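4.2 Attendance at ward surgeries

Councils like to say that their members are easy to reach. The three authorities in our study say it on their websites, in their newsletters and, in the case of Hevgate, on the side of the refuse lorries. We wanted to know what happens when residents take them at their word.

Between them, Gusero, Isley and Hevgate advertised 390 ward surgeries over the study period. We sent an observer to 48 of these, spread across wards held by all parties and by independents. At 14 the advertised councillor did not attend. In most of those cases a notice of apology had been posted online the same morning, where it could be read by anyone who had not already left for the library.

Attendance by residents was thin but not as thin as officers had warned us. The usual business was parking, bins, hedges and, in Isley, a long quarrel over the siting of a bus shelter that now has several surgeries' worth of history and still no roof. Residents with housing problems tended to come early and wait longest. Those who wished to discuss the state of the nation came late, and were given more time than the timetable allowed.

We compared these visits with the postal survey described in section 3, which drew 2,152 usable replies. Respondents who had attended a surgery were more likely to name their councillor correctly. They were no more likely to approve of them. This fits the pattern Sýkora reports for smaller towns, where familiarity with local members raised the number of complaints made and had little bearing on votes. Our own data cannot say which came first, the acquaintance or the grievance.
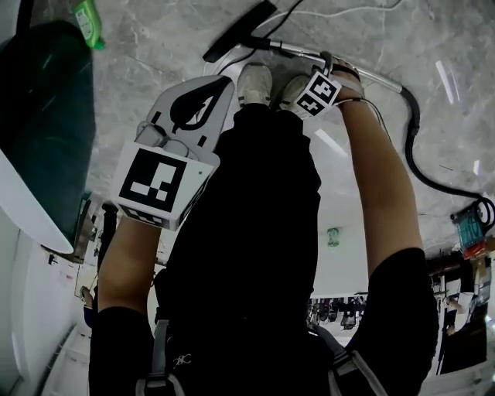
Figure 3

One respondent in Gusero wrote that she had been to four surgeries about the same blocked drain, had been thanked warmly for her patience at each of them, and would now prefer "less thanking and a man with a rod". Similar remarks appear throughout the free-text answers. Being listened to was valued, but mostly as a down payment.

Officers took a different view. In interviews held in July they described the surgery as a filter, which kept small matters away from the planning desk. The logs give this limited support: at Hevgate, most matters raised in person had already been reported by telephone, and several were reported by telephone again the following week. We return to the cost of this double handling in section 5, once the differences in how the three councils keep their logs have been dealt with.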